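Coat collection opens in Tevodcombe

14 March 2018

Residents of Tevodcombe can now drop off jackets and coats they no longer wear at the Isivdale community rooms. The collection runs through the first week of April, and everything handed in will be sorted on site before it goes out again.

Last year's collection brought in 838 items, most of them adult jackets. Children's sizes ran out within days, and organizers are asking families to check closets for outgrown winter clothing this time. Coats should be clean and have working zippers or most of their buttons. Small tears are fine. Gloves, scarves and hats are accepted if they are bagged separately.

"We get plenty of long coats and hardly any short ones in small sizes," said Ilse Aerts, who runs the sorting days. "People also forget to go through the pockets. We found house keys twice last year, and one set was never claimed."

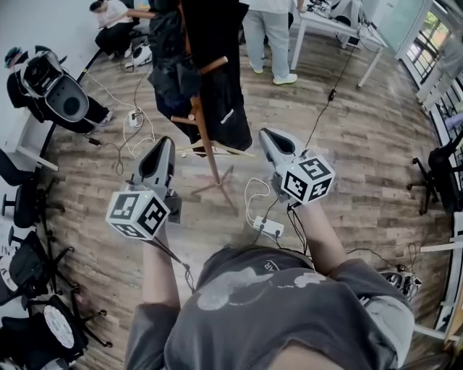 Sorting is done in two rounds. Clothing is first hung up so that the lining, cuffs and hem can be checked, and any tags left by a dry cleaner are taken off. Pieces that pass are put on hangers by size. Anything that needs a new zipper or a patch goes to Verstraete, a repair shop on the Clamelero road, which has agreed to fix up to 185 garments without charge. Items past repair are sent for textile recycling.

Aerts said hanging the coats works better than folding them on tables, the method used in earlier years. Padded jackets slid off the piles and longer coats came out creased. The rooms now have stands as well as rails, and more hangers are needed, wooden ones in particular, as thin wire hangers bend under a heavy coat.

Drop-off is at the side entrance on weekday afternoons. Bags should not be left outside when the door is closed. Last fall 22 bags had to be thrown away after a night of rain.

The coats will be given out in the same rooms once sorting is finished. No proof of address or income is asked for, and each person may take one coat and one set of accessories. Schools and shelters that want to pick up a larger number can sign up at the front desk. So far 26 have done so, and the list stays open until the end of the collection.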